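렌브리지 보행로 주행 데이터 수집 사업 중간 보고

보고 대상 기간: 12월까지
작성: 치프리안 슐츠(현장 수집 담당)
검토: 이레나 도만스키

1. 진행 현황

이번 기간에 확보한 주행 기록은 모두 537건이다. 한 건은 출발 지점에서 다음 정지 지점까지의 한 구간을 뜻하며, 영상과 조향·속도 명령, 바퀴 회전량이 같은 시각 기준으로 묶여 있다. 수집은 렌브리지의 보행로와 스커미 단지 안쪽 길에서 했다. 펜우드 구간은 통행 허가가 늦어져 다음 기간으로 넘겼다.

조종은 모두 사람이 했다. 조종자는 야드비가 야신스카와 타데우시 카초로프스키 두 명이고, 교대는 오전 10시와 오후 2시에 한다. 초기에는 두 사람의 운전 습관이 달라 같은 구간에서도 보행자를 비켜 가는 시점이 크게 벌어졌다. 조종 지침을 고쳐 감속을 시작하는 거리와 옆으로 비키는 폭을 정한 뒤에는 차이가 줄었다. 지침 개정 전의 기록은 지우지 않고 별도 표시를 달아 보관하고 있으며, 학습에 넣을지는 다음 기간에 비교해 보고 정한다.

2. 악천후 기록

지난번 검토 회의에서 맑은 날 자료에 치우쳐 있다는 지적을 받았다. 이에 따라 비 오는 날의 수집을 늘렸고, 우천 세션을 12회 마쳤다. 젖은 노면은 하늘빛을 반사하기 때문에 현재 모델이 길 표면을 다른 것으로 잘못 분류하는 일이 잦다. 물웅덩이도 마찬가지여서, 얕은 웅덩이 앞에서 멈춰 버리거나 반대로 경계석 쪽으로 너무 붙는 경우가 있었다. 조종자에게는 웅덩이를 만나면 폭이 허용하는 한 돌아가고, 길 전체를 덮고 있으면 속도를 낮춰 그대로 지나가도록 했다.

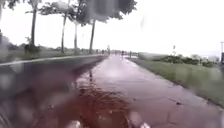

렌즈에 맺힌 물방울은 처음에는 불량으로 보고 해당 구간을 통째로 버렸다. 그러나 실제 운행에서도 피할 수 없는 조건이므로 기준을 바꾸었다. 길의 양쪽 경계를 사람이 보고 이을 수 있으면 남기고, 그렇지 않으면 제외한다. 남긴 구간에는 '물방울' 표시를 붙인다. 이 기준으로 다시 살펴본 결과 버렸던 기록 가운데 20건을 되살렸고, 위의 537건에 포함했다. 렌즈를 닦는 것은 세션 사이에만 허용한다. 주행 도중에 닦으면 손이 화면을 가리고 기록이 끊긴다.

멀리 있는 보행자의 표시도 정리가 필요했다. 비나 안개로 흐려지면 작업자마다 사람으로 보는 거리가 달랐다. 지금은 형체가 사람인지 두 작업자의 판단이 갈리면 '불확실'로 두고, 이후 영상에서 가까워져 확인되면 앞부분까지 거슬러 올라가 고친다. 시간이 더 들지만 나중에 전체를 다시 손보는 것보다 낫다고 판단했다.

3. 표시 작업

표시 작업은 야드비가 슈체판스카가 총괄한다. 노면, 차도, 잔디, 경계석, 웅덩이, 사람, 기둥 등 모두 13개 항목을 쓴다. 차도와 보행로가 높낮이 차이 없이 맞닿은 곳에서 오류가 가장 많았다. 색과 질감만으로 나뉘는 데다 둘 다 젖으면 구분이 더 어려워진다. 이런 구간은 같은 장소의 맑은 날 기록을 옆에 띄워 놓고 경계를 긋도록 했다. 맑은 날 기록이 없는 장소는 목록으로 만들어 재방문 일정에 넣었다.

검수에서 되돌려 보낸 기록은 주로 시각 동기 문제였다. 월렌 제어 장치를 다시 켠 직후에 영상이 명령보다 늦게 시작되는 현상이 있었고, 시작 직후 구간을 잘라 내는 것으로 처리했다. 근본 원인은 아직 찾지 못했다. 카초로프스키가 장치 기록을 따로 모으고 있다.

4. 장비와 예산

배터리는 추운 날 소모가 빨라 오후 세션이 예정보다 일찍 끝나는 일이 있었다. 예비 배터리 한 벌을 추가로 샀고 소모품 항목 안에서 처리했다. 방수 덮개는 이음매로 물이 스며 교체했다. 인건비는 계획 범위 안에 있다. 저장 장치 비용은 우천 영상을 압축하지 않은 상태로 함께 보관하면서 계획을 넘었으며, 초과분은 펜우드 구간 연기로 남은 이동 경비에서 옮겨 쓸 수 있도록 승인을 요청한다.

5. 다음 기간 계획

펜우드 구간의 허가가 나오는 대로 수집을 시작한다. 해 질 무렵의 우천 기록은 아직 거의 없어 오후 4시 이후 세션을 따로 편성할 예정이며, 이 시간대에는 조종자 외에 안전 요원 한 명이 동행한다. 지침 개정 전후 기록의 비교 결과와 우천 자료를 더한 모델의 시험 결과는 다음 보고에 싣는다.

승인이 필요한 사항은 이동 경비의 전용과 오후 4시 이후 세션의 안전 요원 배치, 두 건이다.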